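**Hornport Residents' Board > Shared Spaces > Reception counter on the second landing**

**Yhon_Salazar** (building liaison)

Residents and tenants are advised that the arrangement of the reception counter is open for comment until the end of November. The counter is used for signing in, for leaving small items, and for the flowers paid for from the shared budget. The house rules, section 20, state that the surface must be kept clear enough for two persons to write at the same time.

Comments are requested on three matters: the pen stand, the orange packet, and the flowers.

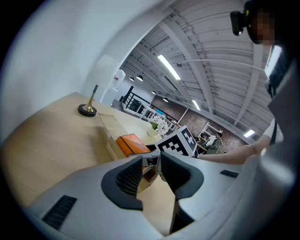
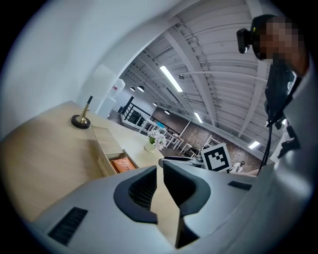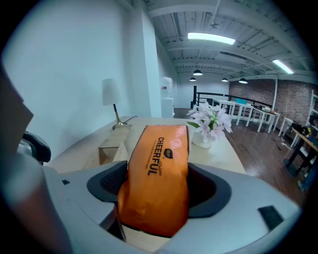

*The orange item, on the desk in the first picture, in the drawer in the second, and upright in the third.*

---

**nelico_208**

Thank you for posting this. I wish to record my support for keeping snacks and similar items in the drawer. A packet left on the surface is the first thing a visitor notices, and it does not suit a place where people are asked to sign their names.

The pen stand should remain at the near end. It is heavy enough to stay put, and right-handed and left-handed visitors can both reach it.

---

**Lu_third_floor**

I must respectfully disagree with the previous member on the drawer. It was agreed last year that the drawer would hold the sign-in slips and spare keys only. If a packet is placed in it, the next person will add another, and the slips will be creased. I have had to flatten them myself on two occasions.

The packet reads "CHEERFUL" in capital letters. I would have no objection to it standing beside the flowers.

---

**nelico_208**

The agreement on slips was never entered in the rules. I have reread section 20 this morning and it does not mention the drawer.

---

**grondeo_tenant**

Our office, Grondeo, occupies unit 159 and receives most of the visitors who stop on this landing. Our view is as follows.

- The flowers should stay. Clients remark on them.
- The lamp should stay also – the daylight there is poor after 4 p.m.
- The drawer should be closed when not in use. People catch their coats on it.

On the packet we have no position.

---

**Lu_third_floor**

I support the point about closing the drawer. May I ask who waters the flowers over the holiday period? Last time this fell to me without notice.

---

**Yhon_Salazar** (building liaison)

The comments have been noted. The following will apply for the time being:

1. The pen stand remains where it is.
2. The drawer is to be kept closed. Slips go at the back and food may be kept at the front, in sealed packaging only.
3. A watering list will be placed on the notice board by the mailboxes.

The shared budget for the landing stands at $2,194 for the year, and the flowers are within it.

---

**Lu_third_floor**

I accept items 1 and 3. I ask that item 2 be reviewed in the new year – a small tray for the slips would settle the question, and I am willing to obtain a price.

---

**nelico_208**

A tray is acceptable to me, provided it fits with the drawer fully shut.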